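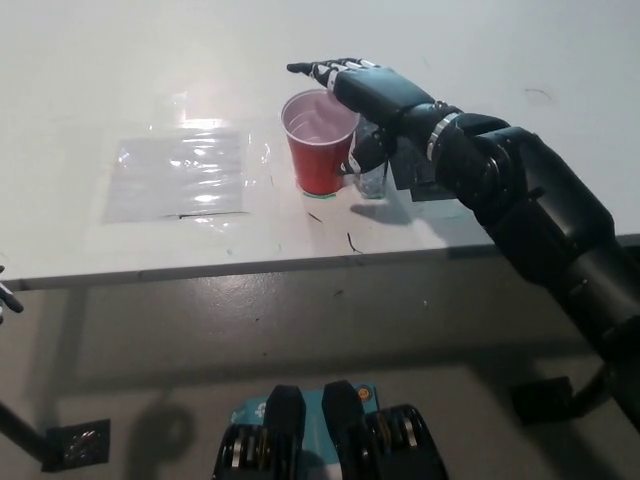

Moving the archive off Torach

10/8/20

The old Torach install stopped getting security patches in May, so I spent two evenings moving this blog to static files. The export produced 279 posts and 1,181 comments. Comments are now plain text under each post, with threading kept to two levels.

Permalinks were the slow part. Torach put the category in the path, and 539 of the old URLs pointed to categories I had since renamed. I wrote a redirect map by hand for the worst of them – the rest follow one rewrite rule.

Haris Jafri reported that the feed was sending every entry twice. The cause was a changed GUID format, and the old format is back as of this morning. Search is still offline. Send broken links to the usual address, with the full path.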